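3.2 Storage and the weekly wash

Households in the Rorken and Tokska estates were asked to keep a laundry diary for four weeks in July. Of the 61 that agreed, 50 returned a diary complete enough to use. The remaining diaries had gaps of several days and were left out of the counts, though remarks written in them are drawn on in section 5.

Most diaries record clothes being washed after a single wearing, even where the writer noted that the item was still clean. The reason given most often was that there was nowhere to put something between the wardrobe and the wash. Semeniuk flats have a built-in cupboard in the hall. The older Havetti blocks have none, and people there rely on furniture they bring with them — usually one tall piece, such as the white shelving cabinet in Figure 4. 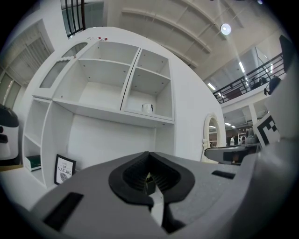
Figure 4. Tall white shelving cabinet.

3.3 Drying indoors

Drying was recorded separately from washing. In 15 of the 50 households all clothes were dried indoors throughout the month, despite fair weather on most days. Shared lines were available to every block but were seen as too far from the upper floors. Several people wrote that they had stopped using them after items went missing.

Airing racks stood in the living room more often than in the bedroom. Diary writers rarely opened a window while drying — traffic noise was the usual complaint — and damp is mentioned in the same entries.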